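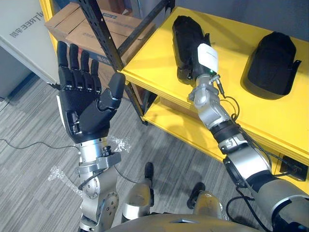 Where do the small parts live now? On the lower tier of the yellow shelf, with the black trays on the tier above.

26 December 2018, workshop, quiet. Radiator on, kettle on, biscuits left over from Monday and gone soft.

Shelf notes, before I forget and before Shagufta comes back and asks. The old arrangement was everything on the bench in margarine tubs, with the lids on the wrong tubs. The new arrangement is the yellow unit and two tiers, and so far we have managed to disagree about both of them.

Top tier: trays. The shallow black ones with the rounded corners, from the Bratent order. They go along the far end in a row, each lapping over the next. Zamfira wants them flat and separate so you can read into each one as you walk past. I want them overlapped because then there is still some shelf left. We tried hers for a week in the summer (see the June pages, the ones with tea on) and by the Friday people had put jackets on the trays. Overlapped it is, until she gets to the notebook with a pen.

Paint is holding up. It was sold to us as Lurnia Signal Gloss and it took 3 coats, the last of which I put on with the door open and a gale coming in, so there is a certain amount of the car park in it if you know where to rub your thumb. It shows every fingermark. Shagufta says that is a feature, as we can find out who has been at the shelf. We know who has been at the shelf.

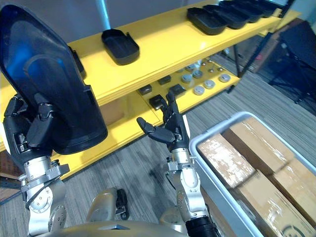
Lower tier: the small stuff. Square black blocks to the left, round metal discs to the right of them, bolts and fittings at the back. It is a good order for reaching in, because the blocks are what you want most and they come to hand first. The discs are a nuisance. They are flat enough to slide under one another and they never stay in the rows you put them in. I had thought about a strip of rubber matting. Ansah do one in a 16 mm ribbed pattern, cut to length, and I have written to ask for a price, and will presumably hear in the new year when they have finished their own biscuits.

Measured the gap between the tiers while I was down there. Generous for discs, mean for knuckles. Anyone with big hands will be coming in from the front and swearing. Raising the top tier by one notch would cure it, except that the top tier is bolted, and the bolts have been painted over by somebody thorough (me).

Job number for the shelf is 564, if you are booking time to it. Please do book time to it. At present the books show that the shelf built itself over a lunch hour.

Trays again. Zamfira found one that doesn't nest with the others. We had it upside down. Once turned over it nests. Both of us looked at the ceiling for a bit. I am recording it here in case it happens to a younger person, who will feel less alone. She suggests a dab of white on one short end of each, and I have no objection apart from the white paint, which is the tin I sat on.

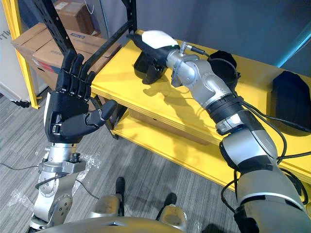 Soft goods. I said in October that padded covers and bags were to go on hooks, and I would like to say it again now, in ink. The end of the top tier is a very comfortable height for putting things down, and things are duly put down on it. I have done it too. The hooks have been in a packet in my drawer since Misent sent them, six to the packet, with fixings for a sort of wall we haven't got.

Shagufta's view, left on a sticky note inside the front cover: "Give the soft things a proper place on the shelf and stop sulking." I have considered her view. Trial from next week, right-hand end only, one item deep. If it creeps as far as the trays we go to hooks and I will buy the correct plugs out of my own pocket.

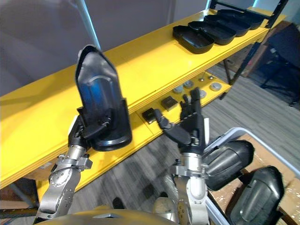 Labels. The first lot were printed on the office machine and peeled off by the evening, gloss paint being what it is. Second lot handwritten on masking tape, which stuck like anything and looked dreadful. We could stencil the front edge of the lower tier: BLOCKS, DISCS, FITTINGS. Zamfira has neat lettering and has been careful not to mention it.

To do:
Chase Ansah about the matting.
Find wall plugs. Ask at the hardware place by the station, the man there likes a problem.
White dab on the trays, after locating a brush with bristles.
Wipe down both tiers with the soft cloth, never the green scourer. The dull patch by the left leg was the green scourer.
Throw out the margarine tubs. I have kept two.

Back in on Friday, lights off at the board by the door.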